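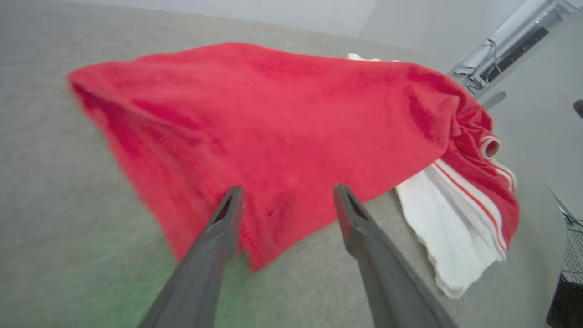
Towel folding, bench notes

2020-11-06

Carried on with the towel set. Two on the bench to begin with, the red one and the white one with the red stripes, red on top. The rest of the pile stayed on the shelf until I had a fold I was happy with.

The red is the harder of the two. It has a fuzzy nap that grabs at whatever is under it, so when you pull it straight the white wants to come along. Lifting works better than dragging. Get the whole near edge up off the bench, let it hang for a second, then lay it down again away from you. If it goes down with a bunch at one end, pick it up and start over. Smoothing a bunch out with the flat of the hand just moves it along to the next corner.

Hems

The rolled hems are a nuisance. They curl over at the ends and make a lump in the stack, and by the time you have ten or so towels up, the pile leans. I tried pinching the hem flat before the first fold and that helped a bit. Folding so the hems land on alternate sides helped more. Will do that from now on and mark it on the card.

Stripes

The striped ones are easier to square up because you can sight along the stripes. Fold until the lines on the top layer sit over the lines on the bottom layer and you're close enough. On the plain reds there is nothing to go by except the corners, and the corners aren't true. I measured one of the Kekari reds laid flat and the two long sides differ by 15 mm. Probably shrinkage along one hem. I haven't measured the others.

Which fold

Tried these, same towel each time:

Halves, halves again, then thirds. Neat, but too thick for the Tannous shelf. The door won't shut with a full stack in.

Thirds lengthwise, then halves twice. Fits the shelf, stays put, hems mostly buried. Using this one.

Rolled. Quick and takes up little room in the drawer, but the reds unroll themselves as soon as you take your hand off. The striped ones hold a roll all right.

So thirds and halves for the reds, and either for the striped. I'd sooner everything was done the same way, so unless someone objects it's thirds and halves for the lot.

Wash notes

Reds and whites still to be washed separately. The August load went through together and three of the whites came out pink. Those are in the rag bin now. I know the label on the Comance powder says mixed colours are fine in cold. Not trying it again with the reds.

No softener in either load. It makes the nap slippery and they don't dry a bench nearly as well.

Weighed one of the plain reds dry off the shelf: 247 g. Same towel soaked and wrung by hand: 418 g. Wrote it down mainly so we can compare with the thinner ones Edstead has offered us. If those hold much less we may as well stay with what we have.

Bench

The light grey top is good for this. Lint shows up on it, especially off the reds, so wipe it down between colours or it ends up on the whites. It has a bit of texture and a damp cloth does better than a dry one. The grey is also kind to the eyes after an hour of looking at that red.

To do

Measure the rest of the reds, long sides only.

Shift the striped towels to the lower shelf so the stacks don't get mixed.

Ask Edstead for a sample in white as well as red.

New card for the inside of the cupboard door with the fold drawn on it. The old one still shows the halves method.

Find out who has the good lint brush. It was on the hook by the sink last week and the hook is empty.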